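Why Does a Cylinder Roll and a Cube Just Sit There?

My nephew asked me this when he was in the bathtub, which is where he asks all his best questions. I said I'd get back to him. Then I went home and dumped a whole pile of blocks on my kitchen floor and played with them until it was way past dinner (I'm a grown-up, I'm allowed).

So let's talk about shapes! I mean solid shapes, the kind you can pick up and drop on your foot. A circle drawn on paper is flat. You can't pick it up. But if you stack up lots and lots of paper circles, all the same size, you get something you can hold. That's a cylinder! A can of soup is one. So is a new piece of chalk.

Solid shapes have parts with names, and you probably know some of them already.

A FACE is a flat side. A cube has six of them, and they're all squares. An EDGE is the line where two faces meet. Run your finger along the side of a cereal box and you're on an edge. A CORNER is the pointy bit where edges come together. Some people say "vertex," and you can too if you want to sound fancy at lunch.

Now get a soup can and try finding its corners. Go ahead, I'll wait.

No corners! A cylinder has a flat circle on the top and a flat circle on the bottom, and one long curved side that goes all the way around. Lay it down on that curved side and give it a push. Off it goes, under the couch. Stand it up on its flat end and push again, and it slides along or tips over. Same can, and all you did was turn it.

A cube can't roll like that. Every time you try to tip it over, you have to lift it up over an edge, and then it thumps down onto the next face. Thump, thump, thump. That's a lot of work for a short trip.

My favorite shapes are the in-between ones, and those are called prisms. To imagine a prism, draw any shape with straight sides, like a triangle or a star, then pretend you can pull it straight up off the paper like a cookie cutter coming out of dough. The top matches the bottom. If you start with a five-sided shape (that's a pentagon) you get a pentagonal prism. The more sides you give it, the easier it is to roll. My friend Sigrun Isaksson cuts shapes out of modeling clay with her class in Gullville, and she gets the kids to race them down a tray. The triangles always lose and everybody cheers for them anyway.

Try sorting your own blocks. First do it by color, which is easy. Then mix them up and sort them by shape. Did any block have to move to a new group? Two blocks can be the same shape and not match in color at all, and I love that.

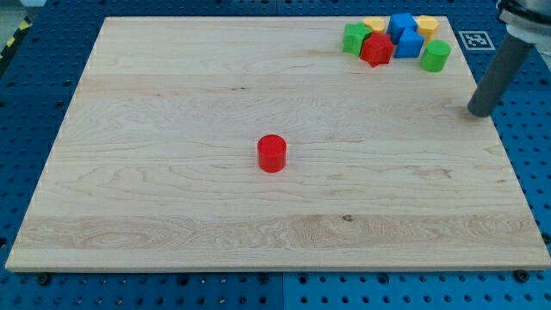
Spot the twins: the red cylinder and the green one are the same kind of shape. Can you find the blue cube?

Once you've found the cube, look for blocks with pointy corners, and then for ones with rounded bumps. It gets tricky when a block is hiding behind its neighbor and you only get to see the top.

One more thing to try at home. Pick a block, shut your eyes, and turn it over in your hands. Can you tell what it is just by feeling? Feel for the edges first. If you go all the way around and never bump into one, you've got something curvy.

My nephew got four right in a row and then guessed "potato" for a cube. We're still working on it.

More to read
Why Are Soup Cans Round?
How to Make Modeling Clay With Flour and Salt
What Is a Pyramid, Anyway?
Kjell Bråten Answers Your Bubble Questions
Big Shapes and Little Shapes: A Walk Around Parndale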